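The undercard deserves better than an empty hall

I went to the boxing at Skelanthorpe on a Wednesday in April and sat down at six, when the doors opened. The hall holds 400. When the first bell went there were 16 of us in the seats, and two of those were eating chips with their backs to the ring.

The first bout was Khadija Tawfik against a woman called Lallard who had driven down that afternoon. Six rounds, super-bantamweight, and easily the best fight of the night. Tawfik is a southpaw who doesn't waste much. She lost the first two rounds on my card, worked out that Lallard dropped her right hand after the jab, and spent the next four making her pay for it. Lallard never stopped coming forward. The referee gave it to Tawfik by a point and I had it the same.

By the time the main event came on, just before eleven, the hall was full and loud. The main event was poor. Catacutan held for most of it, Irnham complained to the referee about the holding, and it was stopped on a cut that didn't look serious from where I was.

I have no quarrel with promoters putting the big names on last. They sell the tickets. What I object to is the way the rest of the bill is treated as something to get through while the bar fills up. The early fighters often sell tickets on commission to family and workmates, and those people are still on the motorway when their man or woman is walking to the ring. Tawfik sold 229 tickets for Skelanthorpe. Most of her buyers arrived in time to see her in a tracksuit.

The cure is cheap. Print a running order with times on it and stick to them. Theatres manage it. So does the swimming gala at my local baths. Boxing people will tell you it can't be done, as a fight may last one minute or the full distance, but that only means a gap now and then, and a crowd will sit through a gap if it knows when the next bout starts.

I'd go further and move one of the good six-rounders to the middle of the bill, straight before the interval. Small-hall shows usually fill that slot with a journeyman and a prospect who is in no danger of losing. It is the one point in the evening when everybody is in the building and still fairly sober.
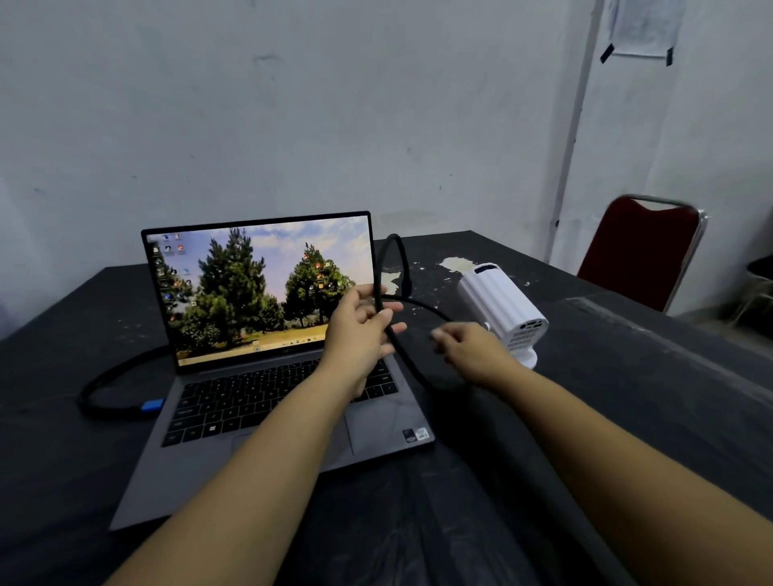

It would also help the fighters' pay. A boxer who has been seen by a full hall can sell more tickets next time, and can ask for more from a sponsor -- even if the sponsor is a tyre garage. One who has boxed in front of empty chairs has a win on her record and very little else to show for ten weeks of training.

Some promoters will say that people only come for the names. Perhaps they do. But the loudest cheer I heard all night was for a heavyweight on his debut, third from the top, whom hardly anyone there could have picked out in the street. They cheered because he got up off the floor and won the round.

Tawfik is out again in the summer, on the same sort of bill. I have bought my ticket and I'll be there when the doors open, but her supporters ought to be told what time she is on.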